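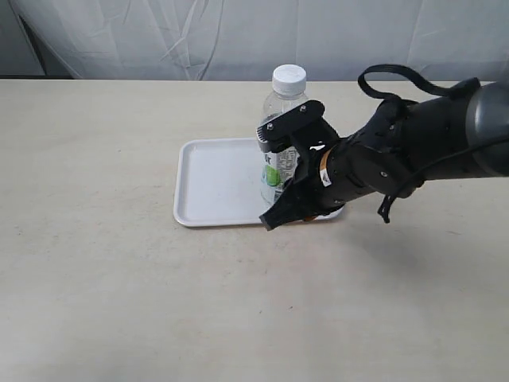 Westavon Tap and Bottle Taste Records

README for the April 2026 release

What is in the release

The release holds 1,043 taste records from people who were given small cups of drinking water and asked what they thought of them. The water came either from a kitchen tap or from a shop-bought bottle. 201 people took part, all of them living in Westavon or the neighbouring town of Flenau. Each record is one person, one cup, one score and whatever they chose to write in the comments.

The records were gathered by Shaimaa Hajji and Gaétan Grewal. The notes below are by Grewal, who went in believing that most talk about the taste of water is nonsense and has come out believing that a fair amount of it is. Readers should bear that in mind, and should check the tables before quoting me.

Why we bothered

The local claim is that Westavon water tastes of swimming baths and Flenau water does not. People repeat this with great confidence. Some of them buy bottled water by the crate on the strength of it. We could find no written test of the claim, only a leaflet from a filter seller called Nambiar, which says that "most households notice the difference" and does not say which households, or who asked them.

I do not think our records settle the matter. They do make it harder to say that everybody can tell.

Files

records.csv
The main table, one row per cup.

people.csv
One row per person. Age band, town, smoker or not, and what they usually drink at home.

waters.csv
One row per water. Type, where it was collected or bought, how long it stood in the fridge before serving.

comments.txt
Free comments, in the order they were handed in. Spelling has been left alone. Names of neighbours have been taken out.

Columns in records.csv

person_id: a number from 1 to 201. The numbers mean nothing and do not follow the order of arrival.

water_id: matches waters.csv. There are six waters: two from taps in Westavon, two from taps in Flenau, and two bottled.

score: whole number from 1 (would pour it away) to 6 (would ask for more). We left out a middle value on purpose. Hajji now regrets this and I do not.

guess: tap, bottle or blank. Blank means the person would not guess. Please do not treat a blank as a wrong answer. An early draft of our own summary did so and it made people look far worse than they were.

sure: yes, no or blank. Whether the person said they were sure of the guess.

cup_order: where the cup came in that person's session.

How the tasting was done

Cups were plain white paper, filled out of sight by one of us and carried in by the other. All water was kept in the same fridge overnight and taken out before the session began. People had dry crackers between cups. They were told that some cups would be tap and some bottled, and nothing more.

Nobody was told their score until they had finished. Two people asked to change their guesses afterwards and were refused. Their comments on the subject are in comments.txt.

What the records do and do not show

Cold water hides a good deal. Anyone who says our test was unfair to the people who dislike tap water has a point, as they mostly complain about it at room temperature, straight from the kitchen. We served it chilled because that is how the bottled water is drunk in the homes we asked. A second round at room temperature would be worth more than any clever handling of this one.

Being sure and being right do not go together as neatly as the sure people would like. Look at the guess and sure columns side by side before building anything on them. I would also be wary of the town effect. Westavon people score Westavon taps a little lower than Flenau people do, without having been told which is which, and I have no good account of it. Hajji thinks they recognise the taste. I think it is just as likely to be luck, given how few Flenau people came.

Paper cups have a taste. Several comments mention cardboard. It is the same cardboard for every water, so it should not favour one over another, though I would not swear to that for the blander ones.

Please do not use the records to say anything about safety. We did no chemical testing of any kind. A pleasant score does not mean clean water and a poor one does not mean there is something wrong with the pipes. We have already had one letter assuming otherwise.

Missing and odd rows

255 records have no comment. That is normal and they are otherwise complete.

Some people left before the last cup. Their earlier rows are kept. If you want only full sessions, filter on the finished column in people.csv.

One person gave every cup the same score and wrote "it's water" each time. We argued over whether to drop these rows. They are still in, and I find them hard to fault.

The fridge times for one of the bottled waters were written down twice with different values. We have kept the later note and marked the row with a query.

Who came and who did not

People found us through a notice in the Sotora café and by word of mouth. That means café customers, their friends, and those with strong views on water. The under-20s are nearly absent. So is anyone who works shifts. The records should not be read as the opinion of either town, and a headline saying "Westavon prefers" anything would be wrong.

Use

Free to use and share, with a mention of the release by name. If you cut the table down, say how. If you add your own tastings, keep them in a separate file and do not carry on our numbering.

Corrections

Send them to either of us with the row and the file name. General remarks that the whole thing was a waste of time have been received and need not be sent again. Reports of wrong rows will be checked against the paper sheets, which Hajji keeps, and fixed in the next release if there is one.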